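Comparing Two Grippers for Table Clearing Tasks
Final project report, Mechatronics Stream
Supervisor: Mitiku Wako

1. Background

Our group was asked to compare two end effectors on the same arm and say which one we would keep for next year's table clearing project. The first is a parallel jaw gripper from Panura, which the lab has owned for a few years. The second is the Berkia, a two-finger adaptive gripper with soft rubber pads that fold around whatever they close on. Both bolt to the same wrist plate, so the arm, the controller and the cameras stayed the same for all the testing.

Last year's group had already tested the Panura on foam blocks and wooden cubes and got good results. We did not repeat that work. Foam blocks are all one colour, they don't tip over, and they are the same width whichever way you grab them. We wanted to know what happened with the sort of thing that gets left on a table at home.

2. Method

Each gripper made 60 pick attempts, spread evenly over the object set. A pick counted as a success if the object was lifted clear of the table and held for 5 seconds without slipping or being crushed. We started each attempt from the same home position. Speed was limited to the lab's safe setting and we left it there, even though the Berkia can close faster.

The arm was driven by teleoperation using the Wibisono controller. We had hoped to use an automatic grasp planner as well, but the planner could not get a steady depth reading off glass or clear plastic and we dropped it in the second week. All the results here come from a human operator. The two of us who did the driving swapped after every block of attempts so that one person's practice would not favour one gripper.

We tested in the evening with the lights low, as the overhead lights were washing out the wrist camera on shiny surfaces. This helped with glare off the black table top but made the darker objects harder to find. The smoky tumbler was the worst of these.
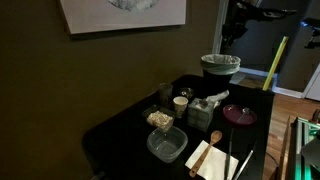 3. Objects and Results

The set was picked to cover a range of shapes and stiffness. The paper cup, the napkin and the tissue box stood in for soft or light things. The tumbler and the small glass bowl were the hard, slippery ones. We also had clear plastic containers, one of them with dry food in it, a round plate, a metal spoon, a wooden spoon and a pair of long thin metal utensils.

The Berkia managed 38 successful picks out of 60. The Panura did worse overall, mostly on the cups. Its jaws are flat steel and there is no force feedback, so the operator had to judge the squeeze by eye. It dented the paper cup often enough that we had to keep replacing it.

Where the Panura did better was on thin things lying flat. It could get its jaw tips down to the table and close on a spoon handle, while the Berkia's pads are thick at the ends and tended to push the handle away. The wooden spoon on the napkin was easier for both, as the cloth camera mat we tried under other items had slid around and the napkin did not.

Neither gripper could lift the plate from flat. The rim was too low to get under. We recorded these as failures and left them in the totals.

4. Problems

The Berkia's left pad started peeling in June and we lost 2 days waiting for a spare from Kidberg. We re-ran the block it happened in.

The wrist camera sits higher on the Panura's bracket, which gives a better view down between the jaws. We only noticed this near the end. It means the comparison is not completely fair — some of the Panura's success with spoons may come from the view and not the jaws.

5. Recommendation

We would keep the Berkia for the table clearing project and fit narrower fingertips. The Panura should stay on the shelf for cutlery tests. Next year's group should build one camera bracket that fits both before they record anything, and should try a suction cup on the plate.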